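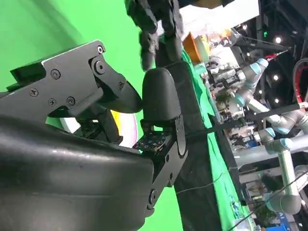 Figure 1. Black gripper with a rounded fingertip, side view.

4.2 Repeat work orders in privatized base housing

We reviewed maintenance records for 434 family units at Broston, a privately managed installation community. Of these, 357 had at least one closed work order during the study period, and 114 had a second order for the same defect within 70 days of closure. We treat the second order as a repeat — even when the contractor logged it under a different trade code.

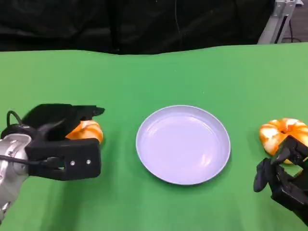
Does a closed work order mean that the defect was repaired?

A closed order shows only that the contractor ended the task in its system, and residents were not required to sign off.

Moisture complaints were the hardest to classify. Leaks behind finished walls were often entered as paint or drywall work, which hid the source from later reviewers. Inspection favors parts that are exposed: the pair of small silver screws on the front face of the black gripper in the figure directly above can be checked by eye, while a pipe joint inside a wall cannot. Fadwa Saber coded all moisture entries by hand, using the resident's wording over the trade code.

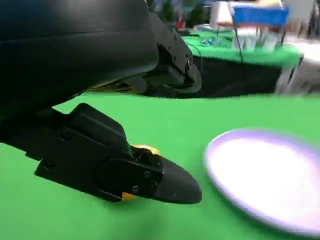 Move-in inspections followed the Durán checklist until August, when the manager, Futard, replaced it with a shorter form. The new form dropped the crawl space and the attic. A black bracket with its screws in view, as in the figure at the head of this paragraph, is the kind of hardware either form could cover; concealed plumbing is absent from both.

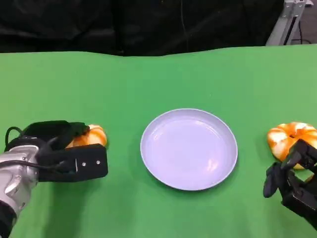

The change also limits comparison between the two periods. Units inspected under the short form have no baseline for hidden moisture — we therefore report them separately and leave them out of the repeat rate.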